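Robot Teaching Methods
Handout 5: Recording demonstrations on the two-arm bench

Read this before the Saturday lab. You will need your group number and the login you used for Handout 4.

5.1 What we mean by a demonstration

A demonstration is one complete run of a task, carried out by a person through the robot, with everything the robot measured saved along the way. For this course that means joint angles, gripper opening and camera pictures, all stamped with the same clock. One run is called an episode. A policy trained later on will only ever know what is in the episodes, so a careless habit of yours becomes a habit of the robot.

5.2 Two ways of showing

Hand guiding (sometimes called kinaesthetic teaching). You take hold of the arm itself, with the motors relaxed, and move it through the task. You feel the weight and the contact directly. The drawback is that your hands and sleeves are in the camera view, and moving two arms at once with a gripper on each is awkward for one person.

Remote control (teleoperation). You move a pair of leader arms and the follower arms copy them. The cameras see only the robot and the objects, as they will when the policy runs by itself. You lose most of the feeling of contact, so you have to judge grip by eye. Expect your first few tries to be clumsy.

We used hand guiding in the Malý exercise. From now on all recording is by remote control, through the Vustis program.

5.3 The task

The task is called Drirnholm sorting in the software, after the set of objects it was first written for. Small items lie on the table and have to go into the container, one at a time. Either arm may pick up. If an item is out of comfortable reach of the arm nearest the container, the other arm moves it closer and lets go before the second arm takes over. Do not pass items in mid-air – that is a separate task in Handout 7.

An episode ends when the last item has been released inside the container and both arms are clear of it. The time limit is 90 seconds.

5.4 Before you record

Bring the leader arms to roughly the same pose as the followers before you switch on following. If they differ by more than 11 degrees at any joint, Vustis will refuse to start.

Open and close each gripper once.

Check that the cables have enough slack for the full reach of both arms.

Move the items between episodes. Turn them as well as shifting them. 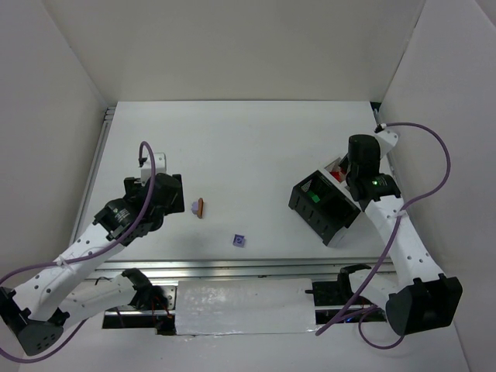 Figure 5.1. Drirnholm sorting: both arms over the table, items between them, black container on the right.

5.5 While you record

Move at a steady pace. Long pauses are the most common fault in student data, as the policy learns to pause too. If you need to think, think before you press start.

Approach small items from above with the gripper already open to a little more than their width. Blocks with a stud on top should be held by the sides.

If you drop something on the table, pick it up again and carry on. Recoveries are useful – keep them. If an item leaves the table, stop and mark the episode as failed.

5.6 How much to record

Each group records 70 good episodes. Last year's full set came to 483 after checking, and the Brelluvix baseline you will meet in week 9 was trained on that.

Name the folder with your group number and nothing else. Failed episodes stay in the folder with their mark; do not delete them.

5.7 To hand in

The folder, plus one page on the following points.

Which faults turned up most often when you played your episodes back?

Did your later episodes take less time than your early ones? Give the median for each half.

Choose one moment where hand guiding would have been easier, and explain what you could not feel through the leader arms.

Reading for next time: course notes, chapter 6, up to the section on action chunks.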